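5. Comparing Two Grippers in the Simulated Kitchen

Use this section to run the same pick trial with the Cekisham and Utavham gripper models on one arm. Section 4 must be complete and the Fledamstead room file loaded before you start.

5.1 Preparing the trial

1. Open the Zacharias controller panel and set the arm to Hold.
2. Under End Effector, select Cekisham. Wait for the model name to turn from gray to black.
3. Load the countertop layout. Do not move objects by hand after loading.
4. Set the random seed to 3,198. Both grippers must run on the same seed, or the results cannot be compared.
5. Move the arm to the start pose: gripper pointing down, fingers empty, beside the countertop and clear of it.

Note: The start pose is stored with the arm, not with the gripper. If the fingertips end up lower after a change of gripper, raise the wrist before you save.

CAUTION: Do not switch grippers while the arm is in Run. The collision shapes of the old model stay active until the next reset, and the log will show contacts that did not occur.

5.2 Running the trial

1. Select the bottle as the first target. Approach from above and close on the neck.
2. Select the spatula as the second target. Close across the handle – the blade lies too flat for either finger model.
3. Run 5 attempts per target. Reset the room after each attempt.
4. Export the log, set the arm to Hold, and select Utavham.
5. Repeat steps 1 to 3, then export the second log under a new name.

Note: Leave the barrel in place. It limits the approach from the back of the countertop, and removing it changes the path planner's results for both targets.

5.3 Checking the camera view

Before each run, compare the view with the one below. Parts of the arm in the foreground are normal. If the gripper fingers are hidden behind the forearm, reload the camera preset and repeat step 5 of 5.1.

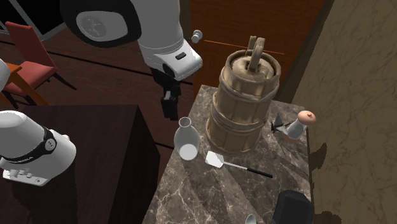

Page last changed: August 2025, Simin Heydari (revision 2)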